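Part 2: Trying out the two fingertip sets before you settle on one

I wrote the first version of this in May and have been adding to it ever since, so if a step refers to something you can't find, check the parts list in Part 1 (Glenys keeps that one tidy, I don't). You should by now have two Koter hand-held grippers charged, the marker tags fixed on, and both fingertip sets out of their bags. We call the sets Prunia and Waaka because that's what was scribbled on the bags when they reached us from Gonport. Prunia is the softer one. Waaka is stiffer and grips like mad on card, but it can be a bit fierce with paper cups!

You'll want a good hour for this, and a second person if you can get one. Elsie and I do it together and swap halfway through.

Before you start

1. Clear yourself enough floor to walk up to the table and back without looking at your feet. You'll be watching the fingers, so chairs have a way of finding your shins.

2. Put out a mix of things to pick up. I like something with a handle, something flat, something squashy and something light enough to tip over if you breathe on it. Household bits are fine. Please don't go and buy a test kit, Gilmar did and we went back to the bucket within the week.

3. Stand the second gripper upright with its tag clear. Fingers, sleeves and lanyards over the black squares are the usual cause of a lost track. 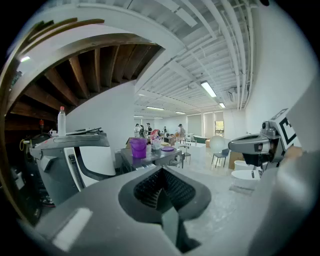
4. Start a recording on both grippers and leave them still until the counter passes 100. If either one drops out before then, stop and go back to the pairing step in Part 1. I used to carry on and hope, and I lost an entire afternoon of picks that way.

Note: daylight from windows plus ceiling lights is fine for the cameras. Bright sun straight into the lens is another matter, so turn yourself round or pull a blind.

Caution: keep your other hand away from the finger hinge when you squeeze the trigger. It isn't strong enough to hurt you properly but it will take a pinch of skin, ask Lindsay.

Comparing the fingertips

5. Fit the Prunia set to the first gripper. Push each pad down until it clicks, then give it a tug. A pad that has only half clicked feels perfectly all right until you lift something heavy, and then it slides off sideways with a sad little noise.

6. Close the fingers slowly and look down into the gap. The pads should come together evenly from tip to root. If one touches early, take it off and turn it round (yes, they go on both ways, and yes, I've complained to Ashton, who drew them).

7. Do 16 picks with each object. Come in from above for the first half and from the side for the rest, at whatever speed feels natural to you. Going extra slowly makes every gripper look good!

8. For each slip, say "slip" out loud. It goes on the sound track and saves you writing anything down with your hands full. Elsie says "oops", which works too as long as you're consistent.

9. Swap to the Waaka set and repeat step 7 with the same objects in the same order. Don't rearrange the table in between, tempting as it is.

10. Now both of you take a gripper and try passing things across to each other. This is where I changed my mind about Waaka, by the way. On its own it won easily on flat things, but it hangs on so hard during a handover that you end up in a tug of war. Keep the two tags turned up and away from your bodies, and agree who lets go first.

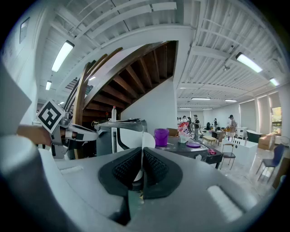
11. Stop both recordings, then wait for the light to go steady before you switch anything off. It takes around 56 seconds on ours. Pulling the battery early won't break the gripper but it will eat the last file.

12. Wipe the pads with a barely damp cloth and let them dry on a flat surface. No sprays, please, they leave a film in the dimples and your next set of results will be all over the place.

If the results look odd

Lots of slips on everything: check the pads are clean, then check that you haven't got one Prunia and one Waaka on the same gripper. I've done this twice.

Slips only from the side: your wrist is probably rolling. Tuck your elbow in and try again.

One gripper keeps vanishing from the track: look at its tag. A lifted corner is enough to do it. Press it flat, and if it won't stay down, fit a new one from the spares envelope and redo the pairing.

Send your files to Glenys Whitcombe with the name of the fingertip set in the title. She can't tell them apart from the footage and neither can I.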